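Notes for week 3, Household Materials (room 103). Bring these on 13/10/2023, along with whatever you scribbled on last week's.

## Why wood moves, and why your drawer sticks

We finished last time with the drawer that opens in February and refuses to in August. Several of you blamed the drawer. Fair enough, but the drawer is only doing what wood does, which is swap water with the air until the two of them agree.

Some terms you'll need:

- **Moisture content**: weight of the water in a piece, divided by the weight of the same piece oven-dry. Yes, it can go over 100 percent. Green lumber does this all the time and is not embarrassed.
- **Fiber saturation**: the point where the cell walls are full but the hollows are empty. Above it, wood doesn't shrink. Below it, your troubles begin.
- **Tangential and radial**: along the growth rings and across them. Tangential shrinkage is usually the bigger of the two, so flat-sawn boards cup.

Lengthwise movement is so small you can ignore it. People then ignore the other two directions as well, and this is how tabletops split.

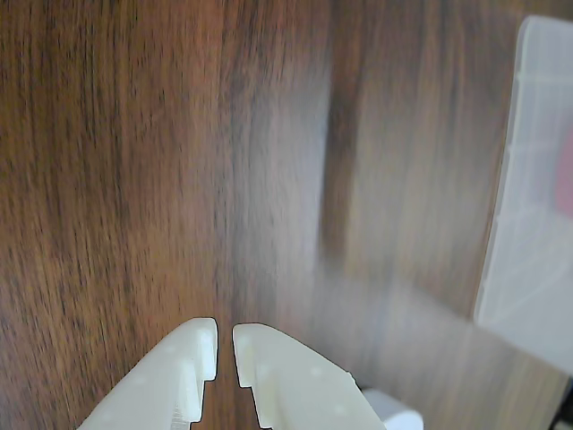

The usual mistake is gluing a wide panel firmly into a frame. The frame stays put, the panel swells, and something has to give. On the Ollgate sideboard we looked at in week 2, it was the corner joint. Let the panel float in a groove and leave a gap that looks slightly too big. It will look like bad work for half the year. Learn to live with that.

### Does finish stop it?

No. Finish slows it down. A thick film on the top and bare wood underneath is worse than no plan at all, as one face takes on water faster than the other. Finish both sides, even the one only the cat will see.

### Worked problem

A flat-sawn panel is 205 mm wide. Assume it changes width by 0.25 percent for each one-point change in moisture content. It goes from 14 percent down to 8.

205 x 0.0025 x 6 = 3.075, so call it 3 mm.

Three millimeters sounds like nothing until it's a crack.

**For next time:** read the Tevirora handout up to page 20 and redo the problem going from 8 to 12. Show units. Last week's answers included a shelf that grew by two meters.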